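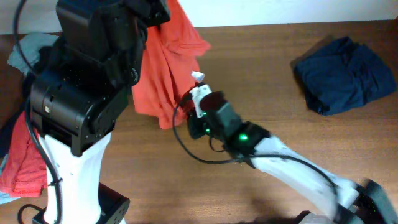 The Storage Bill passed its second reading this afternoon and I am far too pleased to go to bed! Chidubem rang from the steps of the assembly building with so much noise behind him that I made him say it three times. It now goes to the open hearing on Friday, and growers are allowed to speak, and one of the growers on the list is me. I have already settled the matter of what to wear, which took me longer than my notes did. It will be the orange-red, hanging there now over the table and looking very cheerful there, and anyone at the back of the hall will be able to find me. After that I read the bill from the first page to the last with a pencil, all 47 pages, and had cold rice for supper because I couldn't put it down.

I want to get down what it does while it is clear in my head. At present we bring in the maize, everyone brings in the maize, the price in Bolell falls through the floor within a fortnight, and we sell anyway because there's nowhere dry to keep it and the school fees are due. Then by March the same maize is dear and we are buying it back as flour. Under the bill a grower could leave her bags in a licensed public store and be given a receipt for them, and the receipt would be worth something. She could take it to a lender and borrow against it. She could sell half in the lean months and keep the rest. I have been saying we needed this since before the Makia road was tarred, and to see it set out in proper numbered clauses, with definitions – there is a whole definition of "bag" – gave me a thrill I can't really explain to my sister.

Clause six is the one to fight for. It says the stores must take small deposits, and the big merchants would love it to go. Hadiza Lawal has been through it with me twice on the phone. She thinks they will ask for a minimum of 80 bags for each deposit and call it a matter of running costs. Well, hardly anybody on our side of the river has 80 bags to spare in one season. I certainly don't. If that minimum goes in, the bill becomes a very nice present to people who have stores already. Hadiza says I must say precisely that, but without the word "present", and I suppose she's right. She is wonderful at this. She used to draft by-laws for the district and she can look at a paragraph and tell you which word somebody is going to drive a lorry through.

The other worry is who does the weighing. Chiamaka Okoro wants an inspector who doesn't draw his wages from the store, and she wants the scales tested in front of the growers every season. There is something in the bill about scales (page 31? must check, I have written "scales!!" in the margin and then turned over two pages at once) but it only says "from time to time". From time to time! My late uncle cleaned his gutters from time to time. I'd like a date in it.

We had our own meeting at Afolabi on this before the reading, and I never wrote it up, so a few words now. 400 growers have signed the letter. Ekaette Sani brought the last sheets in under her raincoat and read out the villages, and people clapped for each one, even the tiny ones up past the ford. There was a good long argument about whether the stores should take groundnuts as well. The groundnut people were magnificent and I think they have been badly left out. Chidubem said we should get maize and sorghum through first and come back for groundnuts with an amendment next session. I voted with him but my heart was on the other side of the room, and I told them so afterwards over the tea.

A letter came too from Margaux Lacroix, who I met at the growers' exchange in Lelludberg. They have had receipts there for years. She says the first season was a muddle, with the forms arriving after the harvest and two stores sharing one stamp, and by the third season her neighbours wouldn't have given it up for anything. She says to ask who pays if the roof leaks. I hadn't thought of that at all! Looked through the bill again and I can find insurance against fire and theft and nothing about damp, and damp is what ruins us. So that goes into my speech, right after clause six, and the story about the goat comes out to make room.

I get five minutes. I read it aloud tonight to the clock and came to seven and a bit, talking fast. Hadiza's advice is to open with one harvest and one price and let them do the sums themselves. So I shall begin with what I was offered for my maize the week we cut it, and what I paid for flour in the spring, and then go straight to small deposits. Then the damp. Then scales if there's time, though Chiamaka is speaking after me and would probably like the scales to herself. Must ask her.

Still to do. Ring Ekaette about seats in the van, as she has promised one to the groundnut people and I think I've promised the same one to my cousin. Get the letter copied, all the sheets, and keep the originals at home. Find my old receipts for the last two seasons, which are in the biscuit tin or else in the other tin. Ask Chidubem whether we can hand papers to the members or whether they have to go through the clerk.

It's gone eleven and there is rain starting on the roof. I'll do one more run at the speech and see if I can lose another minute, then sleep.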